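Hallo zusammen,

Nachtrag zum Abbruch in der Badezimmer-Simulation. Benedikt schrieb:

> Lauf 234 ist stehen geblieben, Ursache laut Log „Kollision linker Arm“. Im Viewer sehe ich keinen Kontakt. Der Not-Halt hat trotzdem gegriffen, und der rechte Arm ist noch 7 Schritte weitergelaufen, bevor er stand. Das darf nicht sein. Kann jemand prüfen, ob das an Bolero liegt oder an unserer Szene?
>
> Benedikt Harms

Es sind zwei Fehler, die nichts miteinander zu tun haben.

Erstens die gemeldete Kollision. Das Kollisionsnetz des Waschbeckens ist größer als das sichtbare Modell. Beim letzten Szenenexport wurde die Hülle neu berechnet, und der Rand steht jetzt 3 cm über. Sobald ein Greifer seitlich an das Becken heranfährt, meldet die Physik Kontakt. Der Viewer zeigt nur die sichtbare Geometrie, deshalb war dort nichts zu erkennen.

Zweitens der Nachlauf. Der Not-Halt wird pro Arm verschickt, und der zweite Arm leert vorher noch seine Warteschlange. In der Simulation ist das lästig, an der echten Anlage wäre es ein Sicherheitsproblem. Abhishek Agarwal hat dafür ein Ticket mit höchster Priorität angelegt. 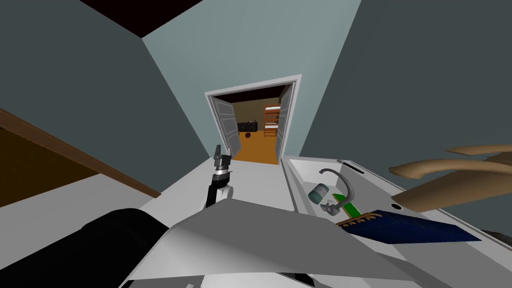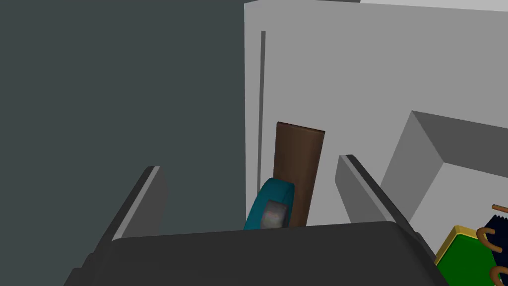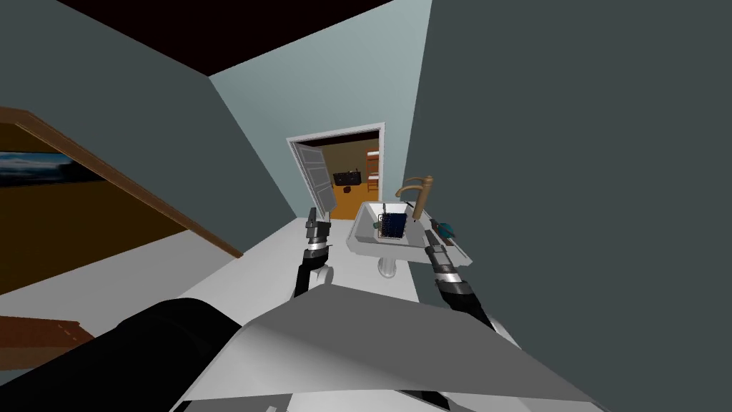 *Badezimmerszene, simuliert, drei Ansichten mit Greifer*

Zum weiteren Vorgehen:

- Die Szene bleibt gesperrt, bis das Netz ersetzt ist. Liis Kļaviņa baut die Hülle aus der alten Fassung neu auf.
- Der Not-Halt geht künftig an beide Arme gleichzeitig und verwirft alle offenen Befehle. Der Patch liegt im Zweig „Thaler“ – bitte noch nicht auf die Anlage in Jiltholm spielen.
- Läufe mit dem Eintrag „Kollision linker Arm“ bitte nicht löschen. Ich brauche sie für den Vergleich.

Offen ist, ob die übrigen Szenen aus demselben Export betroffen sind. Wer eine davon benutzt, schaltet im Viewer bitte die Kollisionsgeometrie ein und schickt mir das Ergebnis bis Ende September.

Gruß
Rosemarie Böttcher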